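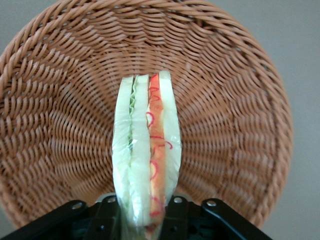 Pinza Protudis de dos dedos frente a la de ventosa: ¿cuál para comida envuelta?

Foro > Efectores finales y agarre
Publicado en abril por tornillo_flojo

Buenas a todos, que hacía bastante que no abría hilo. Llevo unas semanas peleándome con la pinza Protudis de dos dedos montada en el brazo Lumow, con la cámara pequeña en la muñeca, y quería contaros cómo va antes de que en el taller nos decidamos a comprar una segunda. El trabajo es sencillo de explicar: coger productos envueltos de una cesta redonda de mimbre y dejarlos en una bandeja. El sándwich es el que más guerra me está dando. Lo cojo por la parte de abajo, donde el film se junta, y lo dejo derecho mirando a la cámara, con las capas de canto, que así el detector lo tiene fácil para decidir si es un sándwich o cualquier otra cosa del surtido.

De momento llevo 300 intentos con la Protudis y 396 con una ventosa Virág que nos prestaron (la diferencia es porque con la ventosa se va más deprisa y uno se anima). Mis impresiones, sin ánimo de sentar cátedra:

- La Protudis agarra muy bien en cuanto pilla un pellizco de plástico, pero si cierra un poco de más, aplasta el pan.
- La Virág va de maravilla con cajas y tarrinas. Con film arrugado pierde vacío cada dos por tres.
- La cámara en la muñeca me encanta, aunque el cuerpo de la pinza se come toda la parte baja de la imagen.

¿Alguien ha probado las dos con cosas blandas? Me vendría muy bien saber con qué fuerza de cierre trabajáis.

---

mimbre_y_cobre escribió:

¡Hola, tornillo! Qué alegría leerte por aquí otra vez. Nosotros tuvimos la Protudis casi un año en el laboratorio y le cogí mucho cariño, la verdad. Para lo blando acabamos cerrando por posición y olvidándonos de la fuerza: se mide el grosor del paquete por la zona del pellizco, se le restan 5 milímetros y ahí se para. Con bollería nos fue estupendamente. Con sándwiches no te lo puedo jurar, porque solo los probamos una tarde y con mucha hambre.

Y una pregunta de cotilla: ¿la cesta no te vuelve loco al segmentador? Ese trenzado en anillos tiene muchísima textura y a mí me salían bordes falsos por todas partes.

---

tornillo_flojo escribió:

Pues sí, me vuelve loco, has dado en el clavo. Con la pared gris lisa de fondo, el contorno me sale limpio a la primera. Con el mimbre detrás, y más con los brillos que dan las tiras y los que da el propio film, la máscara se me va por los lados. Lo que mejor se distingue es el naranja del relleno y las rayitas rojas que lleva por encima; el pan blanco y el plástico se confunden bastante más. Me apunto lo de cerrar por posición, que no se me había ocurrido.

---

vacio_parcial escribió:

Siento llevar la contraria, pero creo que estáis siendo injustos con la ventosa. La Virág viene de serie con una copa bastante rígida, y con esa es normal que el film arrugado se le escape. Cambiadle la copa por una de fuelle, de labio fino, y atacad por la cara plana del sándwich, por donde el pan hace de apoyo. Yo tengo registrados 1.449 ciclos con envoltorios parecidos y no vuelvo a los dedos ni aunque me los regalen. Además, agarrar por el pico del envoltorio me da reparo: toda la carga cuelga de un pellizco de plástico, y en cuanto aceleras un poco el brazo aquello empieza a bailar.

---

mimbre_y_cobre escribió:

Hombre, vacio, bailar, baila si lo llevas colgando. Tornillo lo lleva hacia arriba y sujeto por abajo, que es otra historia. Lo que me preocuparía a mí es la parte de arriba, que es más ancha y queda suelta, y si las rebanadas se abren un poco ya no te coincide el modelo. ¿Tus ciclos son con sándwiches de tres panes o con algo más plano?

---

vacio_parcial escribió:

Con algo más plano, lo reconozco :) Casi todo eran wraps y empanadas. Pero mantengo lo de la copa de fuelle - por lo que cuesta, yo la probaría antes de gastarme el dinero en otra pinza.

---

juntatorica escribió:

Me meto un momento, que os leo siempre y escribo poco. Si el problema es la imagen y no el agarre, mirad el controlador Valora, que deja disparar la cámara sincronizada con la parada del brazo. Nosotros veníamos de capturar en movimiento y ganamos más con ese cambio que con ninguna pinza. Y tornillo, los cuatro tornillos plateados sobre el negro mate te están haciendo de punto brillante en toda la zona de abajo: un toque de rotulador negro en las cabezas, o una máscara fija en esa parte, y el autoexposición te lo agradecerá.

---

tornillo_flojo escribió:

¡Lo del rotulador lo hago esta misma tarde! La máscara fija ya la tenía, pero muy justa, y dejaba fuera los dos tornillos más cercanos al sándwich. En cuanto al Valora, me gusta mucho sobre el papel, aunque cambiar de controlador a mitad de la comparativa me obligaría a repetir todo lo anterior y no me veo con ánimos. La copa de fuelle sí la voy a pedir. Si llega pronto hago otra tanda con la misma cesta, los mismos envoltorios y el cierre por posición que decía mimbre, y os cuelgo los números en este hilo.

---

vacio_parcial escribió:

Ponla a menos vacío del que te pida el cuerpo, que el pan de molde se marca enseguida. Y sube también los fallos, por favor, que son los que más me interesan.

Contacto | Normas del foro | © Foro de Efectores Finales | Volver arriba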